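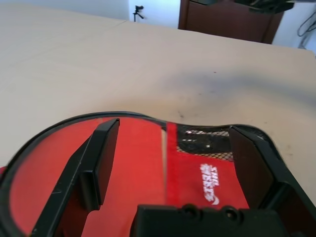 Take the late tour at Tóth, one of you wrote under my last post, the vinegar is the same all day but the people pouring it loosen up after three. Best comment I've had on this blog in ages, and I did exactly what it said. So thank you, whoever you are! You signed off with just a smiley face.

If you missed the last post: Tóth is an old vinegar works on the edge of Storska, down where the river bends and the bus turns around. Once a year, in November, they open the place up for a day. You can walk through the whole thing, taste more vinegar than a person should, and buy it by the jug at the end. I've been meaning to go for years and always had something else on. This year the open day landed on a Tuesday, I had a day off coming to me, and that was that.

Getting there first. The train to Storska is easy. The bus from the station is less easy. It says Hekis on the front, and Hekis is the next town over, so I let the first one go by thinking it wasn't mine. It was mine. They all say Hekis. The ride takes 40 minutes because it goes by way of every village with a church in it, but you get the river on the left side for a good part of it and I wasn't in a hurry. I was in my Sharks red, and the driver wanted to talk about the season all the way to the second village. (I did not bring up the power play. He did.)

You smell the place before you see it. I mean that in a nice way! Somewhere between apples and floor cleaner. By the time I was in the yard my eyes were watering a little, and after ten minutes I had stopped noticing, and then that evening I opened my coat closet and there it was again.

The yard was busier than I expected for a workday. Long tables, a soup stand, a lady selling pickled everything, and a line for the tour that went past the loading dock and bent back on itself. They write a number on a slip of paper and send you off to eat until they call it. Mine was 192. The board said they were on a number in the low hundreds, so I had soup. Sour cabbage with smoked sausage, and a splash of the house cider vinegar on top that you were supposed to put in yourself. I put in too much. It was still good.

The tour itself starts in the apple barn. By November most of the pressing is done, so you don't get the big mountain of fruit you see on their posters, but there were still crates stacked up along one wall and a press they ran for us for a few minutes. The noise! Then everybody got a paper cup of juice. Our guide asked us to remember the taste and hold onto it for later, and I did try.

After that comes the cellar, and this is the part I'd go back for. I had always figured vinegar was just wine or cider that somebody forgot about. You can do it that way, sort of, but at Tóth they have two methods going side by side and they're pretty proud of the slow one. The fast way happens in a steel tank, with air bubbled up through the liquid, and it's finished in a day or two. The slow way is in barrels lying on their sides, part full, with the bung hole covered in cloth so the air can get in and the flies can't. A skin grows across the top. That's the mother. It does the work, and you leave it alone for months, and you really do not want to bump the barrel, because if the skin breaks and sinks you have to wait for it to grow back. So the whole group was tiptoeing. Grown adults in raincoats tiptoeing through a cellar on behalf of some slime.

It's warm down there, too. I had a sweater and a jacket on and regretted both. The barrel rooms are kept warm on purpose, since the mother gets lazy in the cold. The guide said that before they had proper heating the workers would come in at night to feed the stoves, and that it was the most popular shift in winter.

They keep one barrel from way back, and the number burned into the lid is 2132. It has its own little railing. Whatever is in it has never been fully emptied, they only draw some off and top it up, so in theory there's a bit of very old vinegar in there mixed in with last year's. You can't buy it. You can taste it, though, one drop on the back of your hand, and I will say it tasted like raisins and furniture polish and I'd have happily had another drop. No seconds. I asked.

Upstairs is the bottling hall, and I'll be quick with that, because so was the tour. Bottles go along, bottles get filled, labels go on. The kids in the group loved it and would have stayed there all afternoon. What I liked was the shelf of old labels by the door. For a while they were selling under the name Kososell, which was their cleaning vinegar, with a drawing of a very smug looking kettle on it. I wanted a poster of that kettle so badly. They don't make one. Somebody at Tóth, if you're reading, please make one.

And then the tasting! The comment was right. By the time our group got to the tables it was past four, the crowd in the yard had thinned out, and the woman pouring had stopped giving the speech and started telling us what she uses at home. You get a bit of bread and a little dish, and you go from mild to strong. Plain cider, cider with honey, pear, red currant, a malt one, and then a tarragon one that I thought I'd hate and ended up buying. Her tips, as best I can read my own notes: currant on roast beets. Pear on anything with blue cheese. Malt goes on fried potatoes, obviously. Don't cook the good stuff, put it on at the end. And keep it out of the window, which is of course where I've kept mine for the last ten years.

They poured us the juice from the barn again too, right next to the finished cider vinegar, so you could try to find one inside the other. I found it, I think. There's a second after the sourness lets go where it's all apple.

Some practical stuff for anyone who wants to go next year. The tour is free, the tasting isn't, but it's cheap, and you get some of it back if you buy a jug. Bring cash for the soup stand. Wear shoes you don't love, the cellar floor is damp and there are gratings. There are a lot of stairs and only one short ramp, into the apple barn, so call ahead if stairs are trouble for you, and with a stroller I'd skip the cellar completely. Jugs are heavy and there's nowhere to leave them, so shop last. And the little bottles, the 200 milliliter ones, go fast. The pear was already gone in that size when I got to the shop and I had to get the big one. Poor me.

Dogs are fine in the yard but not inside. I saw one very unhappy beagle tied up by the soup stand with its nose under its paw, so maybe leave yours at home anyway.

The last bus back toward the station leaves at half past six and this time the sign says Storska, so no excuses. I had the tarragon bottle wrapped in my sweater on my lap the whole way, and half the bus smelled like salad.

Next month I'm hoping to get into the old brickyard at Hekis, if they ever call me back. If you've been and you know which tour to take, you know where the comments are.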